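October, textile bench, afternoon

Second round of dye fastness on the black cotton twill from Isaksson. Cut 18 strips from the same length as last time, all along the warp, and numbered them on the selvedge end in laundry pen. Strip 7 frayed badly while I was cutting so I overlocked both ends before it went in.

Bath was 2225 ml, soft water from the Flandton supply, Wellance powder at the usual dose. Brought up to 40 degrees and held for half an hour. Ximena had the good stirrer so I used the old one, which drifts a little fast. Shouldn't matter much but noting it.
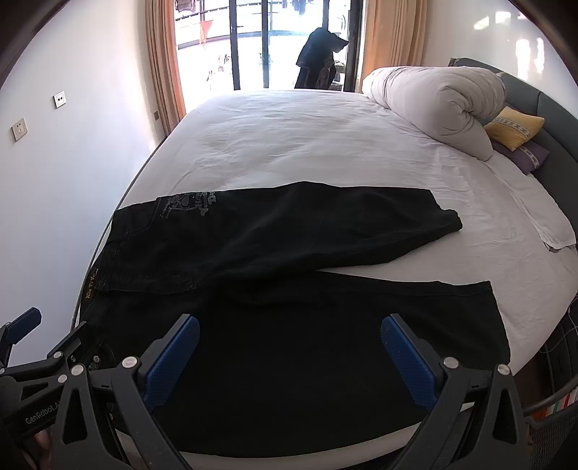 Rinse water from the first six strips was clearly grey. The vinegar-soaked strips gave less colour, though the white cotton tabs stitched to them still picked up a faint blue cast. Graded against the grey scale under the north window: plain strips 3, vinegar strips 3 to 4. Uriel graded them separately and had strip 11 half a step lower than I did. Left both grades in the table.

Weight before washing was 803 g for the lot, air dry. Haven't got the after weight yet, they're on the rack.

To do: order more adjacent fabric from Cornine, we are down to around 100 cm. Check the thermometer against Ximena's. Repeat strip 11.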